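Mesh pen holder

A mesh pen holder (also pen cup, pencil cup or desk tidy) is an open-topped container for keeping pens, pencils, rulers and other small articles upright on a desk. The usual form is a cylinder of fine metal mesh closed by a solid rim and a solid band at the base. Black is the most common colour, followed by silver and white.

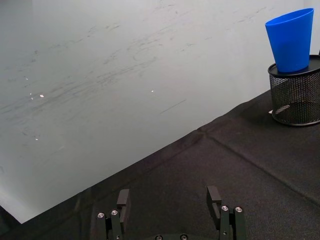
Construction

The wall is cut from a flat sheet of mesh, rolled and joined along one side. The rim covers the cut edge, which would otherwise catch on sleeves and scratch fingers. Most holders are powder coated. The Tanner pattern, sold from the 1990s, stood 12 cm high and was supplied with a felt pad underneath. Later makers such as Bedus left the pad out.

Use with liners and cups

Pen nibs and sharpened pencils tend to poke through coarse mesh, and graphite dust falls out onto the desk. A tapered plastic cup is often dropped in as a liner. If the cup is wider at the mouth than the holder, it sits high and may lean to one side.

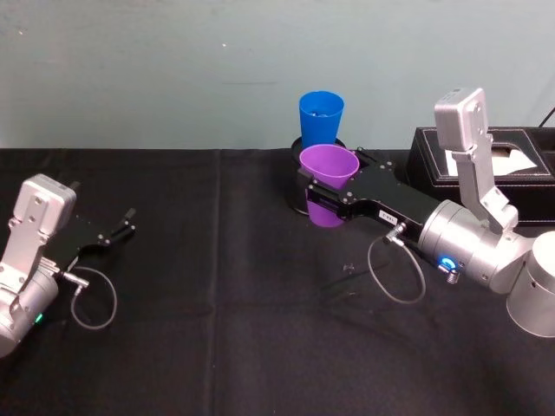

Desk with a black tablecloth against a plain wall.

Plastic tumblers of the same shape can be stacked in one holder when not in use, though a tight stack is hard to pull apart. Narendra Sachdeva's household guide The Working Desk recommends no more than 2 cups to a holder, and a different colour for each person in the office.
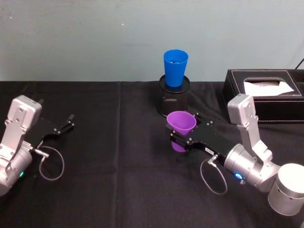 Placement is a matter of habit. Holders are generally kept towards the back of the desk, beside other upright items such as a tissue box or letter rack, leaving the front clear for writing. On a cloth-covered table, a fold or seam under the base can make a light holder rock.
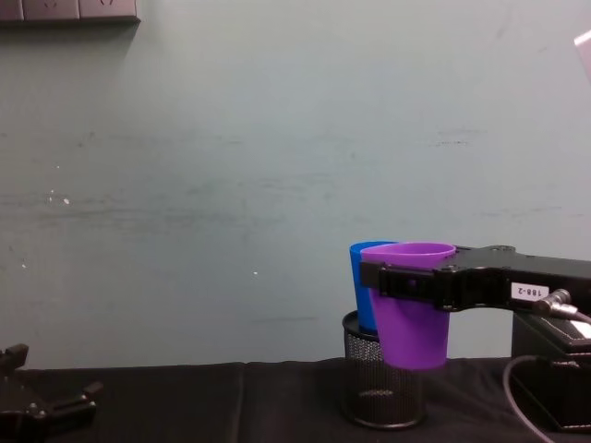

Cleaning is done with a soft brush or under a running tap, after which the holder should be dried upside down to keep rust from starting at the base seam.

See also: Desk organizer; Letter rack; Tumbler (drinkware)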